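Neighborhood laundry room reopens with more space for folding and sorting

The shared laundry room on the ground floor of the Vestier building is open again after a renovation that took most of the fall. Residents were let back in early in November, and by the first evening every washer was in use.

The room had been closed since a leak under the old floor was found during a routine check. The building's management firm, Tamik, first planned to replace only the damaged boards. When the boards came up, the crew found that the pipe along the back wall also had to go, and the job grew from there.

Kirsten Bach, the building manager, said the longer closure gave residents a chance to ask for changes they had wanted for years.

"We got a lot of notes under the office door," Bach said. "Most of them were about folding. People had a place to wash and a place to dry, and then they were folding sheets on top of the machines."

The work was paid for out of the building's repair fund, with 600 dollars left over for supplies. Residents were not charged a fee. The price of a wash stays the same through the winter, and Bach said any change after that would be posted by the mailboxes at least a month ahead.

The biggest difference is the layout. The washers now stand along one wall and the dryers along the other, which leaves the middle of the room free. A storage closet that held old paint and a broken vacuum was cleared out and opened up to make a sorting corner. The door was rehung so that it swings out into the hall, after complaints that it used to hit whoever was standing at the first machine.

Leen Nassar, who lives on the third floor, used the laundromat on the next block during the closure. She said she carried two bags there and back most weeks, and paid more for it.

"The dryers over there are good, I'll say that," Nassar said. "But you have to sit and wait, and with kids you can't always sit and wait. Now I can go up and start dinner and come back down."

Her brother-in-law, Majdi Nassar, lives in the same building and helped carry the old shelving out to the curb. He said the shelves had been too deep for anyone to reach the back, and that things stayed there for years. Among the items found behind them were a set of curtain hooks, a single roller skate and a box of clothespins that is now back in use.

Residents also asked for baskets that could stay in the room. Until now people brought their own, and the ones left behind tended to pile up next to the sink. Bach bought plastic baskets with openings in the sides to let air through, and she set one rule for them – they go back empty when the wash is done. 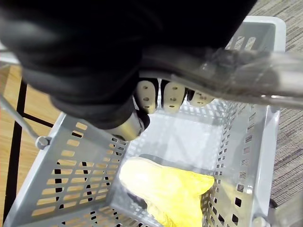

The baskets are meant for carrying clothes between the washers, the dryers and the sorting corner. Anyone who wants to take laundry upstairs is asked to use a bag or a basket from home. Bach said she would look at the rule again if it causes trouble, but that the first days had gone well.

Not every request was met. Several people wanted a bench, and for now there are only folding chairs, which can be moved when someone needs to mop. A clothes rack for items that can't go in the dryer has been ordered from a supplier, Okura, but has not arrived. Lina Darwish, a resident who wrote one of the first notes to the office, said the rack was the thing she wanted most.

"I have work shirts that shrink if you look at them wrong," Darwish said. "I hang them in the shower at home, and then there's no shower."

The room is open from 6 in the morning until 10 at night. The last wash should be started by 8:30 so that the dryers are finished before the lights go off. A sign-up sheet hangs inside the door for the busy hours after work. Each apartment may sign up for two washers at a time, and a slot is given up if no one has come within 15 minutes.

Residents are asked to clean the lint screens after every load and to leave the washer doors open a little so the drums can air out. Clothes that are still in a dryer when the next person arrives may be moved to the folding table. Items left overnight will be kept in the office for two weeks and then given away.

Ruba Sabbagh, who looks after the building's sewing circle, has offered to show residents how to mend zippers and hems at the folding table once a month. The first session is planned for 4 in the afternoon, when the machines are usually quiet. Sabbagh will bring thread and needles – people should bring whatever needs fixing, washed first.

Questions about the machines can be left at the building office or called in to the front desk at extension 531. Refund slips for lost coins are in the tray by the door. The key for the side entrance, which was changed during the work, can be picked up at the office with an old key in exchange.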